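Table Service Basics, Unit 2: The Breakfast Place Setting
Vurkico Hospitality Course, handout revised September

A single breakfast cover needs little: a placemat, a plate, a knife, a fork, a mug and bread from a shared tray.
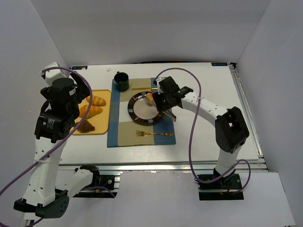 Placemat. Lay this first, with its long side parallel to the table edge. A patterned mat hides crumbs better than a plain one, but it also makes a crooked plate easier to notice.

Plate. Set it near the center of the mat. Plates with a decorated rim should be handled from underneath — fingerprints show on the border.

Knife and fork. The formal layout is fork left, knife right. In the Kudo layout, used when space at the sides is short, the knife lies flat above the plate and the fork flat below it. Both should be parallel to the mat edge.

Mug. Upper left or upper right, as the house prefers. Keep to one side for the whole table.

Bread tray. Place it outside the mat, within reach of the guest. Croissants and darker pastries may share a tray if they are set in a column with the largest pieces easy to grip. Move bread to the plate one piece at a time.

Practice: lay 2 covers in 90 seconds, then check them against the Zavirura layout sheet.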